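Entretien des textiles à poil long -- séance 4

Rappel : on appelle poil la partie du fil qui dépasse du tissu de fond. Dans un poil bouclé, le fil n'est pas coupé ; il retient la poussière à la base des boucles et s'accroche facilement. Grammage de l'échantillon Salgado : 235 g/m².

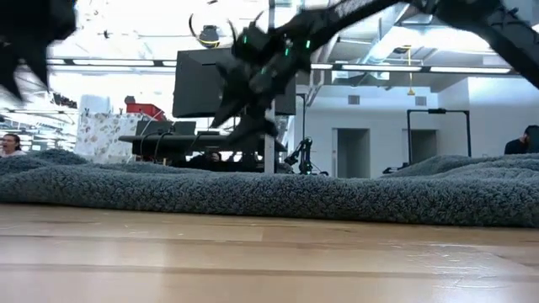
Le pliage d'une pièce épaisse commence par la mise à plat. On travaille au sol, sur un revêtement lisse et balayé. Une couverture grise à longs poils étendue sur un parquet clair forme des bosses et des plis, avec un creux entre deux reliefs ; ces irrégularités se reportent dans chaque épaisseur si on plie sans les résorber. On tire donc par les lisières, jamais par les boucles.

Ordre des opérations : aligner les 2 grands bords, chasser l'air du centre vers l'extérieur, replier en tiers dans l'autre sens. Ne pas comprimer -- le poil se couche et marque.

Stockage : 5 pièces par pile au maximum, à plat. Voir la fiche de M. Cordeiro pour le lavage.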